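Speaker notes: What I learn from demo days (and what I don't)

Slide 1. Say who I am, then straight in. Went to the Trivard open day in June with Shafiq Wanigasekara. He liked it more than I did. Tell them that early so they can discount me.

Slide 2. The phone bench. Two arms, a marble-look table, phones and stands. Pitch was "handles retail returns out of the box." Ask the room what a return looks like in their building. Wait for answers. Ours come in bags, with tape on them.

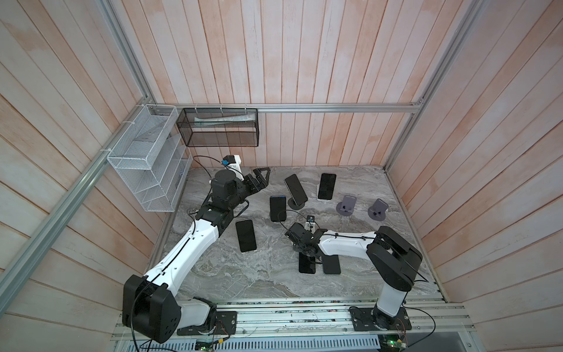

Both arms over the bench, phones and stands between them.

Slide 3. The number on the flyer was 900 phones a shift. I asked Kavinda Wijesinghe, who was running the bench, where it came from. She said it was a projection and the best day so far was 700. Good for her for telling me. But the flyer still says 900. Also asked how many handset models they had tried. Five. Our Selvanayagam site sees more than that before lunch.

Pause here. Somebody will say it's early days. Fine, but then price it like early days.
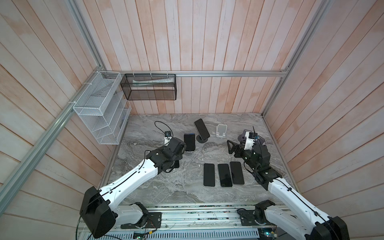 Slide 4. What I'd ask for before signing anything. Thirty minutes with no staff near the bench. Our phones, our stands, tipped out of our own bin. A log of every time a person steps in, including the small nudges. Gavano gave us that log when we asked and it was ugly, and we bought from them anyway.

Slide 5. Vuker comparison. Skip if running late. Shafiq has the cost sheet, send people to him.

Questions. If asked whether I'd go back: yes, with a bin.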